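Bench notebook, December 2025
Paste, continued. The Andham ledger, also continued.

Carrying on from the last entry, which ended with me saying the wheat starch paste was fine. It was not fine. It looked fine in the pot, it looked fine through the sieve, and it held the test strips beautifully until I picked them up.

For Annapurna, who will read this looking for the recipe: same as before, 80 g of starch, soaked overnight in distilled water, poured off, fresh water, cooked slow. I am not changing the recipe and the stirring at the same time again. I did that in May and learned a great deal about nothing.

Suspicion one was the starch. We switched to the Osagie bag when the old tin ran out, and I have been blaming Osagie out loud for a couple of weeks, including on the phone to their supplier, a very patient man. So I scraped what was left in the corners of the old tin, enough for a thimble batch, and cooked it alongside a thimble batch of Osagie. Same pan of hot water, same spoon style, same bad mood. Both let go of the strip at the same gentle tug. I owe the supplier a call. I may put it in writing so as not to hear him being nice about it.

Suspicion two was the sieve. Guilan's view is that I push too hard and put air in. Guilan's view is usually that I push too hard. I did one pass through the horsehair at a crawl and one at my normal speed and she was right that the slow one was smoother. It did not stick any better. I have written "smoother" in the margin so she can see I was paying attention.

Suspicion three was the damping. I wipe the spine with a barely wet sponge before pasting, and "barely" has been drifting. A spine that is too wet thins the paste before it can grab. I tried a strip on a dry spine, a strip on a spine wiped once, and a strip on what I would call my ordinary wipe, which left a shine I had stopped noticing. The ordinary wipe failed first. The dry one failed second, by a different route (it drank the paste and went chalky). Once-wiped held. It held when I tugged and it held when Aiguo tugged, and Aiguo tugs like he's starting a mower.

So there is my villain and it is me. 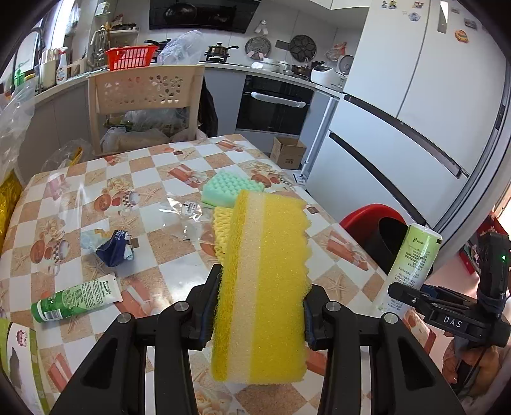
Yellow layered sponge, with the mint-green dimpled one behind it. Neither is going near the ledger.

Note on sponges generally, as long as I'm confessing. The house rule should be plain cellulose, no scouring side, boiled before first use and kept in its own dish with a lid. Anything bumpy leaves its bumps in soft leather. I know this from the Plevodow hymnal, whose back board still has a faint rash if you catch it under the lamp. The owner was thrilled and said it looked old. It looked old because it was old. The rash was mine.

Right, the ledger. It came in from the Andham feed store with both boards off, the sewing broken at front and back, and 249 leaves, which I know because I collated it twice and got the same answer, a personal record. The paper is decent rag, browned at the edges, soft where thumbs went. Iron gall ink for the first third, then somebody discovered purple copying pencil and would not be parted from it. Purple copying pencil runs if you so much as breathe on it. No washing, no sponging inside the text block, no damp blotters overnight. I've put a card on top of the block that says NO WATER and then under that, for my own benefit, YOU TOO.

The old repair is the interesting part, if you like to be annoyed. At some point the spine was lined with what I took for kraft paper and is in fact a flattened sugar bag, stuck down with hide glue so thick it has crazed like a plate. It is harder than the boards. I got a corner up with a dry spatula and no small amount of language. The rest will need a poultice, and a poultice is wet, and purple pencil runs right up to the gutter on a good many leaves. I need a thick poultice that stays where it's put and gives up its water slowly.

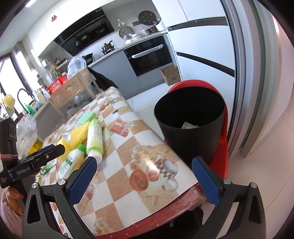
Methyl cellulose is the usual answer. I mixed a stiff batch and let it stand until it held a peak. On the scrap spine (the dictionary we all torment) it softened the glue in a reasonable time and crept sideways by hardly anything. I laid a strip of silicone release between the glue and the folds where I could slide it in, and where I could not slide it in, I stopped and had lunch. After lunch it still would not slide in.

Guilan suggests working in short sections from the tail up, clearing each before starting the next, so the block is never damp along its whole length. It is slower and it is what I should have written in the plan. I have now written it in the plan, in a slightly different pen, and dated it as though I'd thought of it.

Thread: I want the unbleached linen, the thinner of the two. The sewing holes are already bigger than they need to be and the thick thread would swell the spine until the cover doesn't fit. Aiguo prefers the thick. Aiguo once resewed a cookbook so firmly that it opens like a bear trap. We'll use the thin.

Cloth for the new spine piece: Zolent sent their swatch card and it's handsome, but every brown on it is the brown of a new briefcase. The store wants it to look like itself. I'll dye a length of the undyed cotton and see how far I can get with walnut before it goes gray on me.
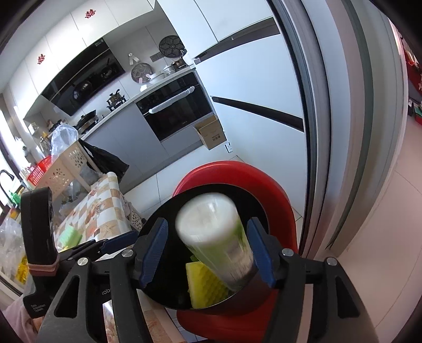
The starch jars are the other thing I want on paper before I forget what order they're in. I let three soaks stand on the windowsill with different water. The distilled one dropped clean, a hard white cake with clear water over it. The tap one stayed milky much longer and had a skin by morning. The third was tap water with the dregs of my last dye test in it, by accident, and it went a pale green with the starch sitting at the bottom, so that it looked like the drink in the plastic cup turned on its head: green in the cup with white on top, white in my jar with green on top. It was pretty. It is labeled DO NOT USE and also DO NOT DRINK, the second because of Guilan's nephew. I can see no practical use for this result, except as proof that I don't rinse jars as well as I tell the students to.

Distilled only from now on, and the jars get a second rinse. The skin on the tap jar worries me more than the color does. If the soak is starting to turn before it's even cooked, then the paste has a head start on going sour, and I've been keeping paste a day longer than I should anyway out of thrift. Cook small, use it, throw it out. Everybody who taught me said so and I nodded every time.

For cooking, the double boiler beats the saucepan. I've resisted it on the grounds that it's one more thing to wash. The saucepan catches on the bottom if you look up, and then you have brown flecks, and then you're back at the sieve pushing too hard. Stir with the wide wooden paddle. The paste goes from milk to gray glue quite suddenly, and after that it wants a good long while more on low heat. The stage where you feel it must surely be done is the halfway mark.
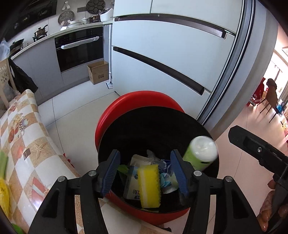
Thinning: go down a little at a time with the brush, on the slab, never in the pot. Cream for the tissue, sour cream for the linings. Guilan says these are not measurements. I've asked her to propose better ones and she is thinking about it.

Where things stand tonight. Tail section of the spine is clear and drying under light weight with blotters either side. No bleed on the leaves I checked, and I checked the purple ones first. Front board has a split corner that can take paste as soon as I have paste I believe in. Back board is warped toward the book, as if cold, and is sitting between felts.

To do:
Soak a fresh batch, distilled, proper jar.
Wring the sponge until it complains, then once more.
Second section of the poultice, Guilan watching the gutter while I do the spatula.
Walnut test on the cotton, small piece.
Ask Annapurna whether she still has the narrow bone folder. I believe she has the narrow bone folder.
Call the starch man.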